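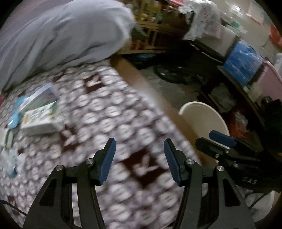
Kerubo Kioko writes that the Drultari roof rack sat level on her wagon once the rear feet were moved back one notch, and asks if the same bars suit the hatch. They do, with foot kit 44.

Drultari crossbar set, part no. 2223
Bar length: 1054 mm
Colour: black or silver
Fits: flush rails, wagon and hatch
Foot kit: sold separately
Lock cores: four, keyed alike

Check the torque after the first trip and at each tyre rotation. Not rated for rooftop tents.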